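Idetti Guest House, room safety check, October
Checked by Halima Tamuno, comments for Lawal Sani

Smoke alarm, landing: PASS. Lovely and loud, heard it from the kitchen!
Smoke alarm, room 3: PASS. New battery in.
Fire door, stairs: FAIL. Sticks 3 cm short of shut. Closer needs adjusting before Wednesday.
Escape route: PASS. Boxes gone, what a difference.
Bedrooms, heaters and bedding: see comments. 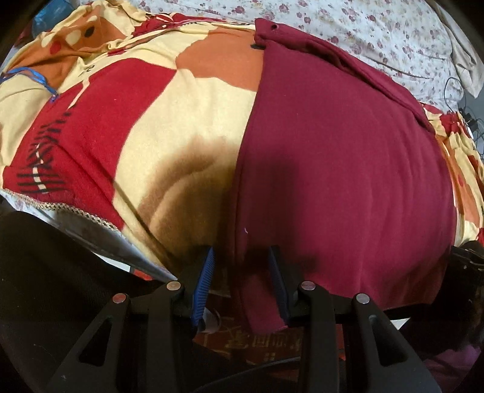
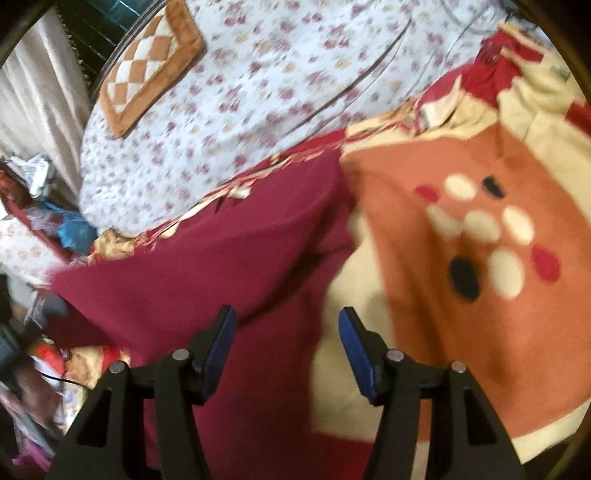 Heaters first, and I'm so pleased with the new Takano panels. All are fixed to the wall, guards on, no scorching on the sockets. Keep a clear metre in front of each one, and that goes for bedding too: a big spread like the maroon one on the bed needs tucking in on the heater side so it can't trail. Please check fringes and hems for loose threads at each change of linen.

Extension leads: one removed, room 2. Cracked plug.
Window restrictors: PASS, all tight.
Hot tap, bathroom: RECHECK. Ran too hot for me, Danladi to turn the valve down.
First aid box: plasters low, otherwise super tidy.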